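# Widel Gilomero 67 mini pump: a winter of cyclocross and training rides

I bought the Widel Gilomero 67 in November, after my old mini pump started leaking at the head. I race cyclocross at the local level and ride gravel and road the rest of the time, so I wanted one pump that could handle a wide tubeless tire at low pressure and still get a road tire hard enough to ride home on. Widel sells it direct and through a few shops. I paid the regular price.

## What you get

The pump comes with a frame mount that fits under a bottle cage, two bolts, a rubber strap and a spare seal. The body is aluminum with a pull-out hose. The head threads onto Presta valves and flips around for Schrader. My kitchen scale puts the pump at 332 grams with the mount, so it isn't light. If weight matters more to you than speed, the Basteo pump that a lot of people in my club carry is smaller and disappears in a jersey pocket.

## Pumping

The barrel is wide, which helps with big tires and hurts with narrow ones. A 33 mm cross tire goes from flat to a rideable pressure in well under two minutes. On a 28 mm road tire the first part is quick, then it gets hard. I stopped at 67 psi because my arms had had enough. A heavier rider who wants more than that should look at a narrower barrel.

It won't seat a tubeless tire unless the fit is already loose and lucky. I tried on three wheels and got one. I don't hold that against a mini pump, but the packaging hints that it can, and I wouldn't plan a trip on it.

The hose is the best part. Because it flexes, you aren't yanking on the valve stem with every stroke. The threaded head does sometimes take the valve core out with it when you unscrew it. Snug up your cores with a core tool before you leave home and this mostly goes away.

## Mud

Most of my cross races this season were wet. The worst was Khúc, where the lower field was under water at the start and every bike weighed twice as much after a lap. The pump stayed on my pit bike through all of it. The dust cap over the hose kept the grit out, and the handle still slid when I tried it that evening. The strap is another story. It gets slick, and by January it had stretched enough that the pump rattled on anything rough. I replaced it with a plain hook-and-loop strap and haven't touched it since.

Cleaning is simple. The handle end unscrews by hand, the shaft pulls out, and you wipe it down and put a little grease on the seal. I've done it 3 times.

## Gauge

There's a small gauge in the hose. Against my floor pump it reads a little high at low pressure, enough to matter in cyclocross, where I care about a single psi. For getting home it's fine. I wouldn't set race pressure with it.

## Buying parts

Widel lists seals, hoses and mounts separately. I ordered a second mount for my road bike and it showed up in five days, with the right bolts.

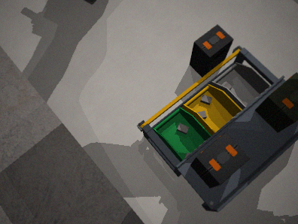 One reader who has had the same pump for two seasons wrote that the seal started to slip after about 800 miles of gravel with the pump mounted on the down tube, and that the spare from the box fixed it in a few minutes. The same reader greases the shaft after every wet ride, more often than I do, and gets a smoother stroke for it.

## Would I buy it again

For cross and gravel, yes, with a different strap from day one. For a road bike only, I'd get something narrower. Mine is going back on the gravel bike for spring, with the spare seal taped inside the saddle bag.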